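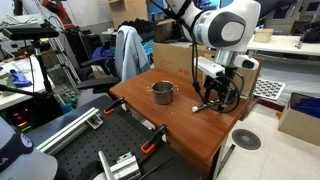
Spend on the table first and on the arm last, wrote one member under my older post, and since then I cannot decide if this is wise advice or only a joke. So I ask it again as a proper question, with more details.

How to split a small budget between the arm and everything around the arm?

Posted by slowgripper

We are a small group in Preteneck and we work on kitchen tasks with robot arms: pick up the pot, put down the pot, turn it so the handle is to the right side. The pots are small steel ones with two loop handles. The table is wooden, and next to it we have a black perforated platform, held with clamps. The cables of the arm are strapped along it and then hang down beside the gripper. It is a workspace which grew by itself during the years, and now in September we must write for the first time a real plan for the purchase of equipment.

The request must cover one more station of the same kind. I have an offer from Nurkik for an arm with controller, and a second offer from Tovar for a gripper with two sets of fingers. Both are clear to me. What is not clear is the rest. In the draft I have one line with the name "accessories" and our finance office sent it back with a question mark.

My questions are these:

What do you put in the lines that are not arm and not gripper? Until now I have clamps, aluminum rail, brackets, straps for cables, a calibration board, a stand for the camera.

Is it reasonable to keep the wooden table for the second station also, or should I ask for a metal one?

Do you plan spare fingers from the beginning, or do you wait until something breaks?

I must add that we have a limit on small parts. Everything which is not on a supplier offer must stay under 174 dollars per order, otherwise it needs a separate signature. This is the reason why I would like to have as much as possible inside the two big offers.

Thank you in advance for your time.

perforated_plate
Marked as helpful by the poster

I made a plan like this two years ago for Navurmont, and I made it badly, so I can tell you at least which lines were missing.

The line "accessories" you should cut in pieces. A finance office does not like a word that can mean anything. I would write it like this:

Mounting: base plate, bolts, clamps, rail, brackets
Cables: extension cables, straps, strain relief, one spare of each connector cable
Sensing: camera, stand, calibration board
Safety: emergency stop with its own cable, floor marking
Test objects: pots, boxes, whatever you are grasping
Spare parts: fingers, finger pads, screws
Shipping and customs, as its own line

The last one is the one I forgot. Our shipping was 179 dollars for a box which I thought comes for free with the arm, and it had to be paid from the money for the camera stand. For one month the camera was fixed to a broom handle. Please ask Nurkik if the price in the offer includes delivery to the door or only to their warehouse, because in the offer it can be written very small.

About the table. Wood is fine if it is heavy and if it does not move when the arm stops suddenly. Check first the instructions for your arm: there you find which load the base must support, and some manufacturers also give the needed thickness of the plate. If you fix the arm to the table, I would fix it on a metal plate and not directly in the wood. If the arm stands on its own base and only reaches over the table, then the table can be almost anything, but then you need a way to keep the distance between the two always the same. Clamps do this well until somebody pushes the table with the hip. We measured and put tape on the floor, and in the plan it was a roll of tape for a few dollars – the best purchase from the whole list.

About spare fingers: yes, from the beginning. Put them in the Tovar offer. If you order them later it is a small order, and then you have your problem with the 174 dollars and the signature. I would ask for four sets instead of two. Fingers that touch steel every day lose their pads, and the delivery is always slow exactly when you have a demonstration.

One more thing. Buy several pots of the same model in one order, and write down the model. We had one pot, it got a dent, the shop did not sell it any more, and our older results could not be compared well with the new ones. Pots are cheap.

tableleg
Just get the bigger arm, you will want it later anyway. Payload is everything.

perforated_plate
Comment to tableleg

For a small pot this I do not understand. A bigger arm needs a heavier base, more free space and maybe a different power connection. All of this is again money from the same request.

quietservo

I agree with most of the first answer, but I would change the order of work. Before you write any line, stand for 20 minutes next to the station you already have and write down every object that your second station will need too. Do it with paper, from the floor up: the power strip, the chair, the screen, the shelf for the computer. People remember the arm and the gripper. They do not remember the screen.

In my list were also:

hex keys, one complete set per station (they walk away)
a long network cable
storage boxes for the objects
a second calibration board, if two stations will be calibrated at the same time

For the camera stand, do not save too much. A light tripod on a tiled floor moves when somebody passes with the foot, and then you calibrate again. If there is aluminum rail left over, you can make a fixed stand from it. Our rail and brackets for this came to 128 dollars, so also under your limit.

I would also keep one part of the money without a name, if your rules permit it. With us it is called "contingency" and it is accepted when you write one sentence of explanation. With some offices it is deleted immediately. Ask them before.

slowgripper
Comment by the poster

Thank you both, this is very useful. I went with paper to the station as you suggested and I found eleven things which were not in my draft, between them the stop button cable and the screen. Nurkik answered that delivery is only until the warehouse, so now shipping has its own line. Tovar can add the two extra sets of fingers in the same offer.

For the table I stay with wood for now, with a metal plate in the request. If the finance office sends it back again I will write here what they did not like.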